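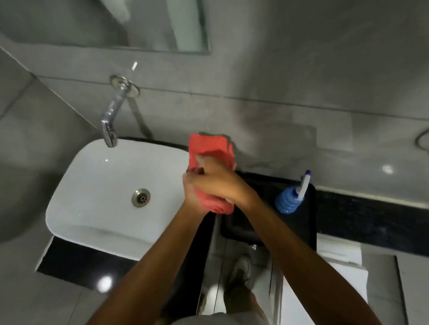
Tostura is looking for people to show a robot how to clean a bathroom, and we would like to hear from people who doubt it can be done. The work is demonstration: you do an ordinary chore with your own hands, or you steer a pair of arms through the same chore from a chair, and what you did becomes the material the robot learns from. Most of the chores sound like nothing. Wringing out a cloth over a sink takes two hands that hold and twist against each other, with the cloth bunching up and changing shape the whole time, and we have yet to see a machine do it in a way we would pay for. You have been doing it since you were a kid. We want a lot of it, done by a lot of different people, and we want it done the way you do it at home.

Date of posting: 27 Sep 2019
Position: Task demonstrator (part time, paid hourly)
Openings: 10
Location: Zirport, Building 4
Reports to: Salamatu Okafor, demonstrations lead

What we think we are doing

You will have read that home robots are almost here. We have been reading that too, for longer than is comfortable, and several of us have worked at companies that printed it. Our position is more modest. We think a robot can be shown a small number of household tasks well enough to repeat them in a room it has not been in before. We don't know how small the number is. We don't know whether being shown beats being programmed for all of them, or just for the ones with cloth and water. The past year of our work has given us some encouraging results and a good many that were merely interesting, a word engineers use when they are disappointed.

The robot is called Fido. It does not fetch. It has two arms on a post and a base that rolls, and the name was chosen before any of the current staff could object.

In August we ran a first round of demonstrations using only our own engineers. We got 212 usable recordings out of it and learned mainly that engineers clean a sink as if someone is grading them. They pause between steps. They put the bottle back in the same spot each time. A robot trained on that does fine until the bottle is somewhere else, and then it grips the air with great confidence. So we are hiring people who do not think about robots for a living.

The two halves of the job

By hand. You wear a head camera and do the task yourself in one of our furnished rooms. Wipe the counter, rinse the cloth, wring it, fold it, hang it up, spray the tile, put the sprayer down. Then the room gets changed a little and you do it again. You will be asked to keep your hands where the camera can see them, and that takes a day or so to get used to. You will not be asked to slow down. If anyone on the team asks you to slow down, tell Salamatu.

By remote control. You sit at a station with two handles and a screen and drive Fido's arms through the task. We call the station Kuo. It is harder than it looks and more tiring than doing the chore, and in your first week you will drop nearly everything you pick up. There is no sense of touch through the handles, only a buzz when the grip closes on something, so you end up judging how wet a cloth is by how it hangs. Some people get good at this and some don't. We keep both kinds on, and the ones who never get good at Kuo just do more work by hand.

Shifts are 4 hours, including breaks. No one does more than half a shift on Kuo. We tried longer and the recordings from the last hour were junk.

What we ask for

You have two working hands and can stand at a counter for long stretches. If you can't stand but would like to work the remote station full time within the half-shift limit, write to us anyway and say so.

You have cleaned a bathroom that was really dirty, on a regular basis, for yourself or for pay. Hotel, hospital and janitorial experience is very welcome, and so is having raised children.

You don't mind repetition. We mean this. You may wring the same cloth for a whole morning.

You are willing to say when a recording was bad. People want to be helpful and let a sloppy one through, and then it takes us two weeks to find out why the robot has picked up a strange habit. Throwing a recording out costs you nothing. Your pay is by the hour and has no connection to how many you finish.

You can tolerate wet sleeves and the smell of glass cleaner. If you have a skin condition or asthma, talk to us first and we will go over which products are used.

No degree is needed. No programming is needed. Left-handed applicants are badly underrepresented in what we have so far, so please mention it.

Things you may be worried about

Are you training your own replacement? It's a fair thing to ask, and several applicants did last time. Our view is that nothing we have built could get through one hotel room without help, and that this will be true for some years. That is an opinion and we have a stake in it. We can't promise you what somebody does with this technology later on, and if that bothers you enough to stay away, we would understand.

What happens to the recordings? They are kept by Tostura and used for training and testing our own software. The head camera sees your forearms, your shoes now and then, and your face if you look straight into a mirror, which you will do by accident. Faces are blurred before anyone outside the demonstrations team looks at the footage. Sound is not recorded. You can ask for your recordings to be taken out at any time while you work here and for a year afterward. What we can't do is remove their effect from a model that has already been trained on them, and we'd sooner you heard that from us before you sign.

Is there a future in it? Maybe. The current contract runs until we reach 4000 good recordings or run out of budget for this round. Two people from an earlier project moved into reviewing and labeling, and one of them, Pak-hei Chien, now decides which recordings get used. He is strict. There is no promise of a permanent job, and please don't quit one on our account.

How to apply

Send a short note with your name, the hours you can work, and which hand you write with. Skip the resume unless you want to include it. In place of a cover letter, tell us about one household task you think a robot will never manage and why. We read all of these. The last batch had a very convincing page on fitted sheets, and we have taken fitted sheets off the schedule.

People we would like to meet will be asked in for a paid trial shift, half by hand and half on Kuo. Wear shoes you don't mind getting splashed. Parking at Zirport is on the north side, and the front desk will tell you Building 4 is closed. Go in anyway.

Questions about the work go to Salamatu Okafor. Questions about the recordings and what is done with them go to Pak-hei Chien.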